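Search this site
Type to search
7 min read

Minutes of the two-arm cell fault meeting, September

Place: the upstairs room at Tallau, the one with the radiator.
Started 9:10 a.m., ten minutes having gone to finding a chair that goes up as well as down.

Chair: Yeshi Seyoum
Minutes: Tsion Feyisa
Also present: software, mechanical, purchasing (until the coffee ran out), and one person from Heltia on the phone, who could hear us and was mostly audible in return.

1. Last meeting's minutes

Approved with one correction. Purchasing did not "agree" to the second set of cables. Purchasing "heard about" them. The minute-taker regrets the optimism.

2. What happened

Yeshi read out the fault report. The cell was running the Clolireck handover routine, in which the left arm holds a part over the table and the right arm takes it. At cycle 3271 the right arm closed its gripper on the part, reported a good grasp and started to pull away. The left arm had been told to let go and had replied that it was letting go. It was still holding on.

For the next few seconds the two arms had what Yeshi called a difference of opinion. The part came out sideways and went off the table. The left wrist was dragged past its soft limit, the joint tripped on overload, and the right arm, which had noticed none of this, finished its move and placed nothing very carefully in the tray.

Nobody was hurt. The operator was standing behind the line and pressed the stop. The part was found under the printer and is slightly shorter on one corner than the drawing calls for.

Mechanical asked for it to be recorded that they had predicted this. Software asked for it to be recorded that what mechanical predicted was a broken belt, and that there is no belt. Both recorded.

3. Cause, as far as we have one

Software went through the log. The left gripper's open command was sent and acknowledged. The acknowledgment only means the motor controller received the message. The routine treats it as proof that the fingers have moved. It has done so since the first version, and has been getting away with it.

On this cycle the fingers did not move for 470 milliseconds. The right arm waits 90 before pulling.

Why the fingers were late is less clear. Two candidates:

a) The gripper cable on the left arm. Mechanical found it rubbed at the wrist, and could make the gripper drop off the bus by bending the cable by hand and saying something unkind to it. The bus retries, which would account for a delay.

b) Heat in the gripper motor after a long run. Heltia doubted this, then the line went quiet, then Heltia was heard to say "possibly."

Agreed to treat (a) as the working cause and to keep (b) open. Yeshi asked that no one write "root cause found" on the whiteboard. It was already on the whiteboard. It has been wiped.

4. Why the overload trip was slow

Longer discussion than planned. The trip threshold on the left wrist had been raised during setup to stop nuisance trips, with a note saying "put back later." The note is unsigned. Several people recognized the handwriting and were kind enough to look at the table.

Threshold has been put back. The nuisance trips are expected to return, and we are to regard them as information.

Software pointed out that the two arms trip separately. When the left one faults, the right one carries on. Mechanical thought everyone knew that. A show of hands suggested otherwise. Yeshi's view was that a fault on either arm must hold both, before any other work is done on the cell, and there was no argument, which took the chair by surprise.

5. Restart

The cell may run at reduced speed with the changes below in place, one person watching and one hand near the stop. The watching person may not also be answering email. This was proposed by someone who had been watching and answering email.

Cable routing to be checked at the start of each shift, both arms, through the full reach of the handover pose and back. Slack that looks generous at home position tends to have disappeared by the time the grippers meet.
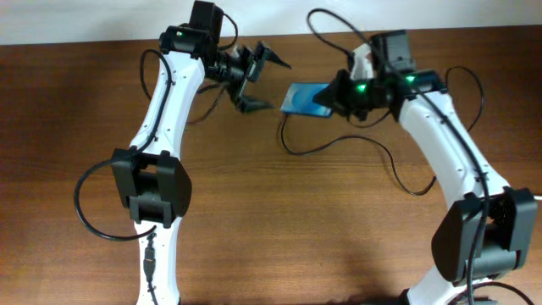 Should the right arm just wait longer before it pulls?
A longer wait would hide the fault most of the time and leave us with the same crash on a slower day. The right arm should wait until the left gripper's position reading shows it open, and stop both arms if that reading doesn't come.

Purchasing asked what a position reading costs. The gripper already has one. The routine has never looked at it. Purchasing left in good spirits.

6. Gebreyes visit

Gebreyes would like to see the handover running. Yeshi will tell them it is running slowly, and why. A suggestion that we show them the video from last spring was not supported.

7. Actions

Software: replace the timed wait with a check on gripper position. Link the fault signals so either arm stops both. Test by unplugging the left gripper in mid-handover, with a foam part.
Mechanical: new left gripper cable, clamp moved back from the wrist. Keep the old cable in a labeled bag. The last old cable was kept in a drawer and was later fitted to something.
Heltia: send the motor temperature limits in writing.
Yeshi: write to Gebreyes. List every setting changed during setup and who will put it back, by name.
Tsion: these minutes. Also the missing tray label, which has been on this list longer than the tray.

8. Any other business

The chair that doesn't go up. Deferred.

Closed 10:25 a.m. Next meeting once the foam part test has been done, or sooner if anything else ends up under the printer.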